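Subject: Re: Hinville open day – who went, and was it worth the fare?
List: Killodis workshop and automation list

On Saturday morning Torquil Rankin wrote:
> Did anyone get to the Hinville open day in the end? I had a
> ticket for the 13.20 talk and couldn't make it. Mainly want to
> know whether they ran the arms live or just showed slides.

They ran them live. I got there a bit after ten and stayed until they closed the doors at 4. The talk you missed was mostly about funding, so no great loss. The Haldane room is the one to see. It's up the back stairs, past the lathes, and they let people in by small groups.

The work is table-top handling: two black arms over a green mat, with two-fingered grippers, and household things to pick up and put down. A round tan piece was one of the items, and it interested me more than the small stuff, as wide round shapes are what we have trouble with on our own bench.
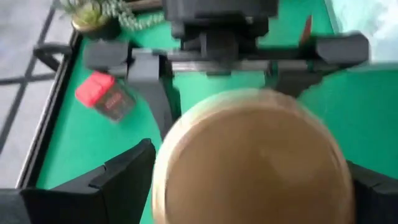
Killodis List Digest, Issue 61

I asked how they choose where to take hold of something that wide. The answer was that it depends on the day's settings, and they try the rim first. They write down every attempt, good or bad, and the book was there for anyone to leaf through. I wish we did that.

The sorting layout had more on it. Coloured trays down one side, pink boxes with darker lids, beige cans, a cloth in one corner and a towel in a clear bin in another. The software is called Mernutska and was written in the building. I didn't follow all of it. The part I did follow is that the layout gets changed between runs, so the arms don't get used to one arrangement – we have always put everything back on the same marks, which may be part of our problem.

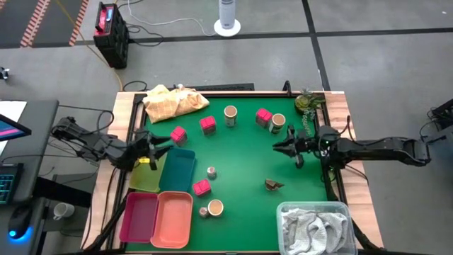

Torquil Rankin's view, when I rang him with most of this, was that changing the layout every time is fine if you have staff to do it, but a club with one free evening a week would spend the whole of it moving cans. He would sooner fix the positions, get the grip right and only then start shifting things. He also asked what the arms cost. The one figure I was given was 900 for spares last year, and I didn't catch whether that covered both.

Practical points for the next one, which they think will be in September. Parking is poor. Tea is downstairs and stops at three. Book the Haldane room when you book the talk, as it's a separate list.

I have their handout and can bring it on club night if anyone wants to copy it.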